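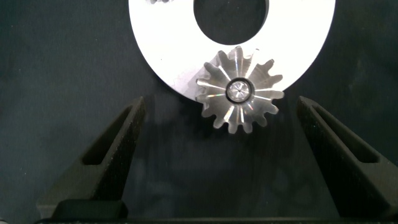

**为什么一份放了二十年的合同，今天还能拿出来用？**

因为当年写它的人把"将来会变的东西"单独列了出来，没有混在正文里。价格、联系人、交货地点，这些都放进附件，附件换了几轮，正文一个字没动。

# 第2章 合同是写给谁看的

我先交代一下自己的毛病：我刚入行那会儿特别迷信长合同，觉得页数越多越安全。第一次独立起草，对方是做机械配件的Gosetti，我洋洋洒洒写了一大本，光"不可抗力"就占了整整一页，台风、地震、瘟疫、陨石（对，我真写了陨石）全在里面。结果呢？双方后来吵的是运费到底谁出，而这件事，我一个字都没写。

所以这一章我不打算从"要约与承诺"讲起，那是第3章的活儿。我想先和你聊一个更土的问题：合同写出来，到底谁会看它？

## 2.1 三拨读者

第一拨是签字的人。说句得罪人的话，他们多半只看两处，金额和日期。你别抱怨，他们付钱请你，就是为了不用看其余部分。所以金额和日期一定要好找，别藏在第十二条第四款的括号里。

第二拨是干活的人，仓库、财务、采购、跑现场的。这拨人最容易被我们忘掉，可合同每天都是他们在执行！我后来养成一个习惯，初稿写完先拿给对方的仓库主管看一遍，请他用自己的话讲讲货到了该怎么办。他讲得磕磕巴巴，那就是我写得不行，回去改。

第三拨才是律师、仲裁员和法官。他们出场的时候，事情通常已经坏了。他们读得极细，一个"及"和一个"或"都能翻来覆去琢磨半天。麻烦就在于，写给他们看的句子往往又长又绕，前两拨人根本读不下去。

那怎么办？我的做法是正文尽量用短句，定义集中放在前面，干活要用的东西（收货时间、验收步骤、找谁签收）做成附件，能用表就用表。附件也是合同的一部分，记得在正文里写明这一点，还要写清楚正文和附件打架的时候听谁的。这一句我漏过一次，后面会专门讲。

## 2.2 一个运费的故事

Gosetti那件事值得多说几句，本章后面还会反复用到它。

买方是一家叫Rey的贸易公司，仓库在Stonilden。合同里写的是"卖方负责将货物运至买方仓库"。看着挺清楚吧？我当时也这么觉得。可是那年August（原始往来信件是英文的，我抄笔记抄成了习惯，就是八月），Rey换了仓库，新址比原来远得多，运费一下子涨上去了。卖方说，签约的时候你的仓库在老地方，多出来的路得你掏钱；买方说，合同写的是"买方仓库"，又没写是哪一个，我搬到哪儿你就得送到哪儿。

你猜谁有道理？我拿这个案子问过好几届学生，每次都能吵满一节课。先别急着翻答案，想想下面几件事：

- "负责"两个字，包不包括出钱？
- "买方仓库"指的是签约时的仓库，还是交货时的仓库？
- 如果双方之前做过好几年生意，运费一直是卖方付的，这个习惯算不算数？

当时来调解的是Benoît Picard，一位说话很慢的老先生。他听双方讲完，翻到那一条，问了一句："签字那天，你们俩有谁想过要搬家吗？"两边都摇头。他说那就别假装合同里有答案了，我们来商量一个。最后多出来的运费一家一半，下一批货起，交货地址写进附件，变更要提前18天书面通知。

我坐在旁边脸一直是烫的。就这么一行字的事。

## 2.3 留给变化的位置

从那以后，我起草时会在手边放一张纸，左边写"签了就不该动的"，右边写"说不定哪天要改的"。右边的东西统统往附件里搬。地址、联系人、单价、规格型号、收款账户，都属于右边。标的是什么、违约了怎么办、争议去哪里解决，一般留在左边。

当然也有拿不准的，比如付款期限。做长期供货的时候我倾向放右边，一锤子买卖就放左边。你以后会有自己的判断，跟我不一样也没关系。

还有个小地方：附件要编号，要写版本，换新的时候双方重新签字。我见过一家叫Grasa的公司，手里同时有两份"附件一"，都盖了章，单价却对不上，翻遍档案也找不到哪份在后。这个案子放在2.5节，到时候我们逐条拆。

## 读下一节之前

找一份你手边的合同，租房的、办健身卡的都行，看看里面哪些内容属于右边，却被写死在正文里。把它们抄下来，再试着改写其中一条，改成签约的另一方不用打电话问你也能照着做的样子。2.4节一开头就要用到你写的这一条。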